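Bramside Community Help: Buildings and Furnishings

Replacing individual carpet tiles in a shared meeting room: stripe direction and adhesive

Posted by Fitriani Ong
Monday, May 30, 2022

I am responsible for the upkeep of a shared meeting room on the ground floor of our building. The floor is covered with gray carpet tiles that have a fine striped pattern. They were laid before I took up the position, and no installation record has been kept. In April, a water leak from the adjoining kitchenette damaged 13 tiles along one wall. The water has since been dealt with, but the backing on those tiles has separated and they must be replaced.

The previous administration left one sealed carton of spare tiles in storage. The label gives the product line as Halim and a lot number ending in 1082. I have no means of confirming that the installed tiles come from the same lot.

I would be grateful for guidance on the following points. First, must the replacement tiles be laid with the stripes running in the same direction as the existing floor, or is it acceptable to turn them? Second, is a full spread of adhesive required, or may the tiles be fixed at the corners only? Third, should a difference in shade be expected between stored tiles and those that have been in use for several years?

The room is used daily, and I would prefer to complete the work over one weekend.

Posted by Irfan Mandagi

I supervised interior maintenance for a college for 23 years and have replaced a considerable number of tiles of this type. I will take your points in order.

Stripe direction matters a great deal. Most carpet tiles carry an arrow printed on the backing, which shows the direction of the pile. Lift one undamaged tile near the affected area and note where its arrow points, then lift the tile next to it and compare. If both arrows point the same way, the floor was laid in what installers call a monolithic arrangement, and every replacement should follow it. If the arrows alternate by a quarter turn, the arrangement is quarter-turn, and you will need to continue the alternation. A striped tile laid against the prevailing direction will be noticed by everyone who enters the room.
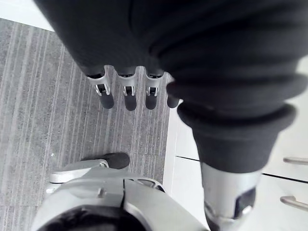
Pay attention to the seams as well. Even where all the arrows agree, the stripes on one tile do not necessarily meet the stripes on the next, and a slight shift at the joint is ordinary in this kind of flooring. Do not trim a tile in an attempt to line up the pattern. Trimming opens a gap at the opposite edge, and the gap collects dirt.

As to adhesive, consult the manufacturer's instructions for your product before purchasing anything. In our buildings we used a pressure-sensitive adhesive applied thinly over the whole area and allowed to become tacky before the tiles were set. Corner fixing with adhesive tabs is also common, but the two methods should not be mixed in the same room. Scrape away the old residue first, and make certain that the subfloor is fully dry. A moisture reading is advisable after any leak — the surface may feel dry long before the slab is.

A difference in shade is likely. The usual remedy is to take sound tiles from a less visible part of the room, such as beneath a storage cabinet, use those along the wall, and place the new tiles where the old ones were taken up.

Posted by Yoga Pasaribu

We had the same thing in our office. We turned them all different ways and it looked fine, but ours were plain gray with no stripes. Double-sided tape held for a year or so.

Posted by Melaniia Sirko

I concur with Mr. Mandagi and would add two points of procedure.

Open the carton now and leave the tiles in the room for at least a day before installation, so that they adjust to its temperature. Tiles taken directly from a cold storeroom may shrink or curl slightly after they are fixed.

I would advise against double-sided tape in a room where chairs are moved frequently. The edges tend to lift, and a raised edge is a trip hazard that the building will be expected to correct. Our facilities office at Ukach removed all taped tiles for that purpose.

Please also retain the carton label and file it with the room records, together with a note of the arrow direction.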